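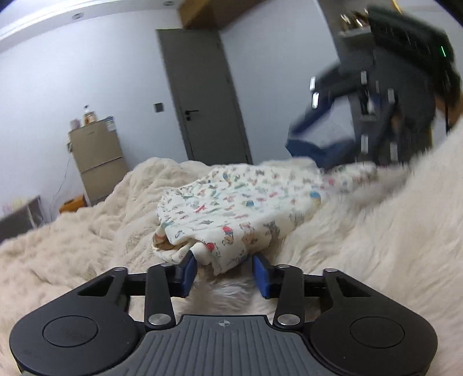 Patterned fabric pinched between the finger pads, long-pile blanket underneath.

Clearing a false grip on deep-pile bedding

A false grip occurs when the gripper closes, the controller reports an object held, and the pads are holding something other than the target. On bedding the usual cause is pile from the layer below. Strands enter the gap with the target cloth, the pads stop short of full closure, and the width check passes. On the next lift the target slides out or both layers come up together.

The procedure below applies to the Ganda hand-held gripper with Himent logging software. Allow 12 minutes.

1. Stop recording. Do not pull the gripper free while the jaws are closed. A hard pull can peel a pad off its finger.

2. Open the jaws fully and lift straight up.

3. Check both pads for trapped fibers. Remove them with tweezers, working from the pad tip toward the pivot. Fibers left at a pivot will show up later as a slow jaw.

4. Close the jaws on nothing and read the width. If it is more than 2 mm, repeat step 3. If it is still over after the second cleaning, replace both pads as a pair.

5. In Himent, open Events and find the last grip flag. Mark it FALSE_HOLD. Leave the episode in place; deleting it shifts the index for every file after it. 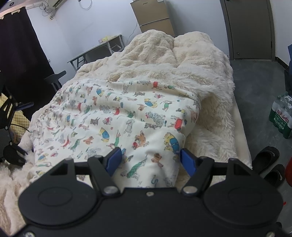

Lai-ching Chien
Field Test Technician, Usuga

Approach angle matters more than closing force. With the printed cloth draped over a lump, come in at the raised part, where there is a fold to take. Pressing down on a flat area pushes the pads through to the fleece.

Do not raise the force limit to fix a slipping grip. In August we ran a full set at the higher limit and the false holds increased.

If the fault returns after cleaning, export the last 3000 log lines and send them to Amparo Agudelo at Rurneo with the pad part number. Keep the old pads until she replies.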